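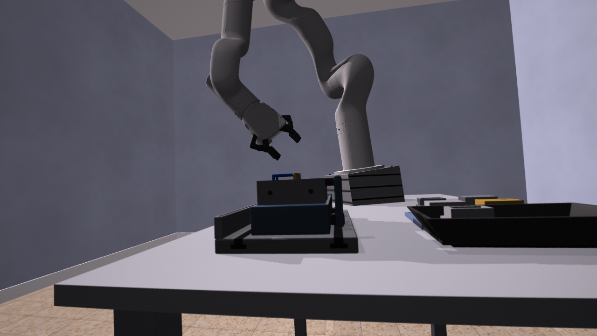
The simulated cell for the September round is ready and the club can start practising on it. I have put it on the shared drive in the folder called Trita, which is the name we gave the task last term. The arm and base are unchanged from the one you used before. What has changed is the table: the black tray with the stacked boxes now sits under the gripper, with the blue upright post to the right of the blue box, and the big open bin is over on the right-hand side. The small tan peg stands next to the blue handle, so anyone coming down on the handle with the fingers wide open needs to think about where the second finger is going.

Please work from this version only. The older one has the bin in a different place and any positions you saved from it will be wrong. If your script has numbers typed straight into it, now would be a good time to move them into the settings file at the top level. Two pairs lost a whole evening to this last term.

The file takes a while to load on the older laptops. On mine it was 178 seconds the first time and much quicker after that. If it is still going after five minutes, close it and check that you have unpacked the whole folder and not just the main file.

Some answers to the message below, which I have left in so that everyone can see the questions.

> From: Braverville pair
> To: robot club list
>
> Hello, we have read the task sheet twice and have three questions.
>
> 1. Does the arm have to go back to its starting position between
> moves, or can it go straight from one part to the next?
>
> 2. The sheet says a run is limited to 300 seconds. Is that time
> in the simulation or time on the clock? Our laptop runs slowly
> and the two are not the same.
>
> 3. If a part falls off the table, is the run finished?
>
> Also, we tried the Esteves planner and it gives up quite often
> near the edge of the bin. We raised the limit from 700 tries to
> 2,000 and it was a bit better but very slow. Is anyone else
> getting this?
>
> Thanks

1. It can go straight from one part to the next. The only rule is that the gripper must be open and clear of everything when the run ends. Going home between moves is safer while you are learning, and I would leave it in until you have a run that works from start to finish.

2. Time in the simulation. It is printed in the log beside each step. A slow laptop will not cost you anything except patience.

3. No. You lose the marks for that part and carry on. Please do not write code that puts the part back, as one group did with the Otov task. The marking script looks for parts that jump from one place to another and it will throw out the whole run.

On the planner, yes, I get the same thing. The bin has sloped walls and the planner treats them as thicker than they are. Raising the number of tries mostly gives it longer to fail. What worked for me was adding a point straight above the bin, well clear of the rim, and planning to that first - then coming down in a straight line. With that in place I put the limit back to 700 and it has been fine for the yellow bar and the grey block at the front. I have not got it to work reliably for the flat plate at the back left, and if anyone does I would like to see how.

Each pair should send me one complete log before the next meeting, even if the run went badly. Put your pair name in the file name. Last time I had four files called log_final and had to open them all to find out whose they were.

The lab is open from 4.30 pm as usual. Bring a charger, as the sockets along the window side are still switched off.

Lowri Rosser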